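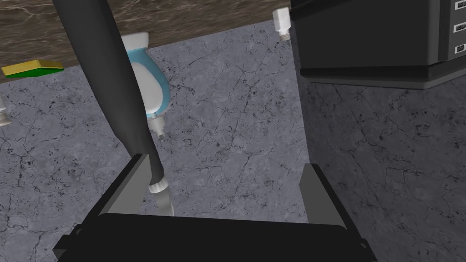
Wrist view in the simulated kitchen, gripper open, with the spray bottle and the sponge in view.

Workshop notes: keeping the Plumano cell in order

In May we moved the Plumano cell to its new kitchen model, and several readers from the Ullier side asked how we look after it. I write down the routine we follow now. It concerns the simulated cell, but the real arm at Tamayo is checked in the same order, so the notes should be useful for both.

We begin always with the gripper. After each update of the model we open it completely and look from the wrist camera. Both fingers must be visible, and the floor must be visible between them. If one finger is missing from the view, the camera mount has gone back to its default position and must be loaded again from the cell file. Please do not correct it by hand. We did this in the spring and lost two working days, as every recording after it had a small offset.

The second check is the stroke. Our gripper opens to 85 millimeters in the model, and the controller accepts up to 90. The difference is intended. When the controller is also set to 85, the fingers stop with a small shake at the end of the movement and the grasp on a light object becomes unreliable. Drateo, who maintains the controller package, has confirmed this setting for the present version.

Next come the objects. The spray bottle needs the most attention. Its collision shape was at first a plain cylinder, and the fingers closed on air near the nozzle. Now it is made of several smaller parts, and the file is heavier but the contact is correct. The sponge is simple, only its stiffness should not be changed without a note in the log. The floor has a marble texture which looks nice but slows down the rendering on older machines. Who has this problem can switch to the plain floor, the results of the contact checks are the same.

Finally we run the short test, which is a sequence of 888 steps from the home position and back. It takes around 2 minutes on the shared computer. The joint values at the end are compared with the saved ones, and if they agree, the cell is released for use. If not, the log goes to the Ullier mailbox together with the cell file, and the cell stays closed until an answer comes.

The updated checklist is in the Plumano folder. The older one, with the cylinder bottle, will be removed after the next release, so please copy your own remarks from it before.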